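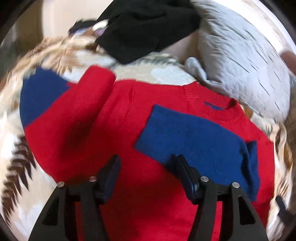

Parvaneh Ansari asked whether the bedroom radiators could be left off the list this time, as they had been bled in March. They stay on. Comments are set against each line.

Skarkdale guest house, first floor, winter room check
Jan 21, 2025
Checked by Uldis Tamošiūnaitė

Smoke alarm, landing — tested, sounds. Battery date not written on the cover.

Smoke alarm, back bedroom — tested, faint. Replace.

Window catches — all close. Front bedroom sash drops if let go, cord worn on the left side.

Window restrictors — fitted front and back. One screw missing at the back.

Radiators — front heats evenly. Back one cold along the top, bled again, fine after 7 minutes.

Bed frames — slats sound. Middle leg on the double was not touching the floor, packed with felt.

Wardrobe wall fixing — loose. Needs a longer screw, plaster is soft there.

Sockets and leads — no scorching. Extension lead under the desk taken out, do not put back.

Bedding and knitwear — stored dry, no moth. Cedar blocks want sanding.

Door closer — slow, does not latch. Hooman Heydari to adjust, Mirzaei job 448.

Fire notice on door — old phone number, reprint.

Still open from last check: landing carpet edge, second stair.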